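Jukora Opens Fabric Reuse Shop and Mending Room in Flurkow

Clothing, bedding and yardage to be sold by weight; repair benches open to the public in September

FLURKOW — Jukora, the household textile reuse company, will open its second store in September in the former Zupan shoe warehouse on the east side of Flurkow. The store will sell used clothing, bed linens, curtains and leftover fabric by the pound, and will include a public mending room with sewing machines, hand tools and staff help.

The Flurkow location follows the company's first store in Joderell, which opened in a converted bakery and has been selling secondhand textiles by weight since its first season. Customers there asked most often for two things: more plain cotton in usable lengths, and a place to fix what they already own. The new store was planned with both requests in mind.

The sales floor covers 1,462 square feet on the ground level of the building. Shirts, sheets and tablecloths will be sorted by fiber and by weight of cloth, with separate bins for pieces that have stains, missing buttons or torn seams. Those bins will carry a lower price per pound. Wool blankets and winter coats will be priced by the piece, as they are in Joderell.
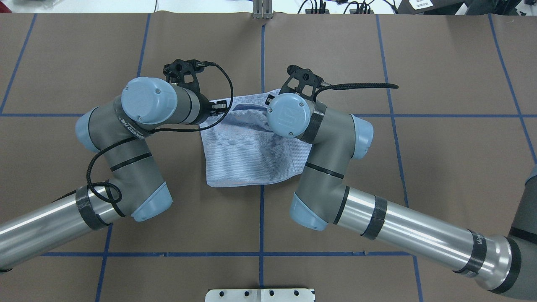 Cotton shirting will have its own section near the front door. Quilters, doll makers and people who sew for children tend to look for light woven cotton in stripes and small checks, and it is often the first thing to sell out. Jukora will hold back part of each delivery so that evening shoppers find the same choice as those who come in the morning.

The mending room is at the rear of the store, behind the cutting tables. It can be used without an appointment whenever the store is open. Thread, needles, pins and chalk are included in the hourly fee. Zippers, elastic and interfacing will be sold at the counter. Customers do not have to buy anything in the store to use the room, and they may bring in items from home.

Staff will be on hand to show basic repairs, including replacing a zipper, turning a worn collar, patching the knee of a pair of jeans and taking up a hem. They will not do the work for customers, but a drop-off service is planned for simple jobs such as hems and buttons. Prices for the drop-off service will be posted at the counter on opening day.

A beginners' evening will be held once a month from 6 p.m. to 8 p.m. Places are limited by the number of machines, and sign-up is at the counter. The first evening will cover threading a machine, winding a bobbin and sewing a straight seam. Later evenings will move on to darning, patching and making simple bags out of worn sheets.

Jukora is also changing how it accepts donated textiles. In Joderell, bags were left at the front of the store, and staff had to stop serving customers to move them. In Flurkow, donations will be taken at a side entrance on the alley, where there is room to pull up a car. Items should be clean and dry. Torn or worn-out pieces are welcome as long as they are bagged separately and marked. 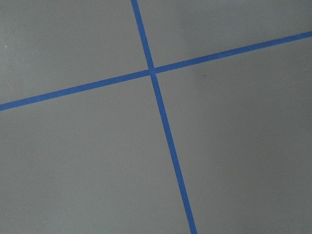 The company does not accept pillows, mattress pads, carpets or anything with a foam backing. Shoes are not accepted at either store. Leather belts and bags may be donated if the buckles and straps are complete.

Cloth that cannot be sold will be cut into cleaning rags and packed in bales for garages, print shops and painters. Last year the Joderell store sold 1,317 bales of rags, nearly all of them to businesses within the county. Rag sales help pay for the sorting work and allow the store to take in pieces that other thrift shops turn away. The Flurkow store will sell rags in small bags as well as bales, in white cotton, colored cotton and flannel.

The Zupan warehouse stood empty for several years before Jukora signed its lease. The brick walls, loading door and timber posts have been kept, and the original shelving has been cut down to a height that shoppers can reach. A ramp has been added at the main entrance. New lighting was put in over the cutting tables and in the mending room, where the old windows face north and give little light in winter.

Hiring is under way for sorting, counter and mending room positions, both full time and part time. Sewing experience is needed only for the mending room. Application forms can be picked up at the Joderell store, and interviews will take place in Flurkow through the end of summer.

The Joderell store will keep its current hours. Store credit and gift cards bought in Joderell will be good at both locations, and customers with a punch card for bulk cotton can go on using it in Flurkow.

The first 158 customers through the door on opening day will receive a starter mending kit with needles, four colors of thread, a packet of buttons and a printed guide to basic stitches. The mending room will be free to use for the whole of the opening week.

About Jukora

Jukora buys, sorts and sells used household textiles. The company runs one store in Joderell and will open a second in Flurkow. It sells clothing, linens and fabric by weight, along with cotton cleaning rags for trade and home use.

Press questions may be sent to the Jukora office at the Joderell store.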